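Montar tu propia botonera de sobremesa

¡Qué gusto da apretar un botón de verdad! La mía la monté en una tarde con una caja Gruvum y quedé encantada, así que van los pasos.

1. Marca los huecos en la tapa con lápiz y punzón.
2. Taladra despacio, primero con broca de 4 mm, y repasa el borde con lima.
3. Enrosca los pulsadores a mano y aprieta la tuerca un cuarto de vuelta más.
4. Deja 15 cm de hilo de sobra por dentro (¡se agradece al cerrar!).
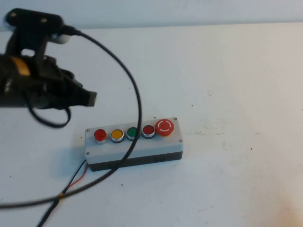 Para el acabado me gusta mezclar dos tonos. Una tapa gris muy clara sobre base gris carbón queda preciosa, y con un pulsador verde, ¡todavía más! Atornilla la base al final, con los hilos ya recogidos.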